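3.2 Workspace rules

The Clurkadau protocol treats the tabletop as part of the method. Objects are laid out with the plate clear of the cutting board, and the layout is recorded before each trial (Figure 4).
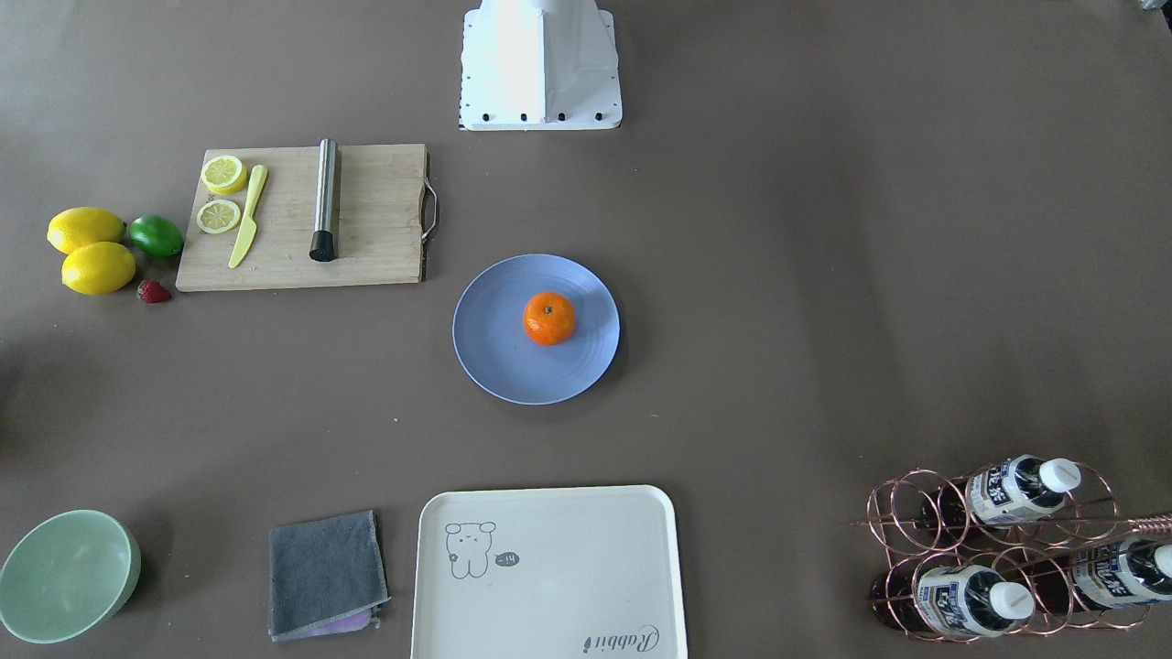 3.3 Approach and contact

Speed is reduced once the gripper is over a plate or bowl. The limit applies to every object class, soft fruit included. Operators at the Romgate site completed 20 supervised trials before working alone, and any

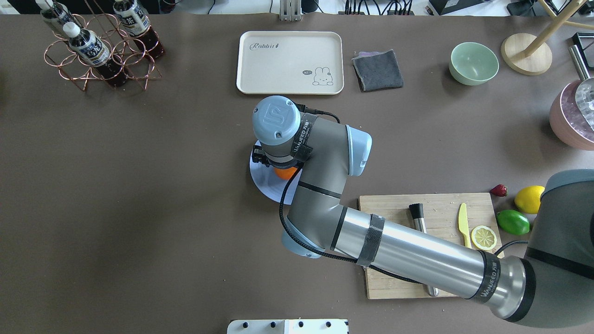 trial in which the arm passed over a tool was logged separately. Logs are kept for five years.

Figure 4. Tabletop layout under the Clurkadau protocol, with cutting board, fruit and plate.

Surface debris is noted at the close of a session. Small specks do not void a trial, but they must be entered in the log.
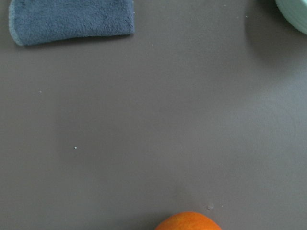

Sinaga objected that a written note is too weak a rule, and asked that the surface be wiped after every eight trials. The present draft leaves the interval to each site.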